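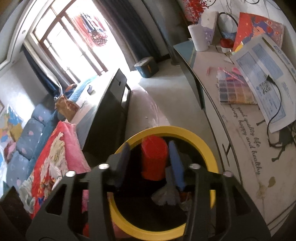 Rimkutė house, pickup task, Jul 19, 2022

Task is unchanged: loose waste off the cloth, into the round bin with the yellow rim, using the Vadik hand grippers. Running total at close of work is 1,054 recordings, of which 799 are usable. Most of the rejects are still the same two faults, the item leaving the view before release, or the hand starting to move before the recording does.

The bin liner question is open. Against a black interior the dark scraps are hard to make out when I check the releases. Red and blue things are fine. I would try a pale liner for one batch and compare.

Soft items

These are the slow ones. Foam netting squeezes down a long way between the fingers before it feels held, and people who are used to picking up by hand tend to let go and try again. Better to close fully on the first go and lift. A bundle with a rubber band on it is easier if you take it below the band. Wrappers go better when pinched at a fold. Cans lying on their side need the wrist turned so the fingers come across the can, and I have added that to the sheet.

Crumpled bags: no good rule yet. Leave them for last.

What it does to the shift

Trevuvska has 11 cleaners on the recording rota now. In May it was four. The rota was written as if recording were a lighter kind of cleaning and it isn't. A bed or table that takes a few minutes by hand takes most of an hour when every piece is its own recording, and the forearm gets tired from squeezing. Two people asked for shorter blocks. I put it through as a change to the rota, recording in the morning only, regular rooms after lunch.

The other complaint is about pay codes. Recording hours are booked as training, which drops the per-room bonus. So the careful people, the ones whose recordings we keep, lose money by doing it. Raised with the Oltham office last month and again today. Still no answer — will keep writing it here until there is one.

On the plus side, the cleaners have started telling us which items matter. The list we began with was mostly bottles and boxes. What they pick up all day is wrappers, packing foam, strips and bits of card, and the list now says so.

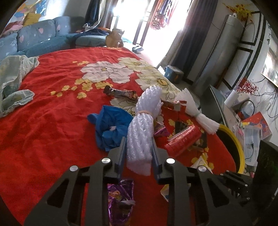
Who decides what counts as trash?

The cleaner doing the recording decides, using the house list, and anything doubtful stays where it is. The software gets no say in that for now. When it does, the plan is for a cleaner to confirm each doubtful item, and that job needs its own line on the rota.

To do

Pale liner, one batch.
Finger pads on the second Vadik, check for wear.
Reprint the sheet with the can grip on it.
Pay codes, Oltham, again.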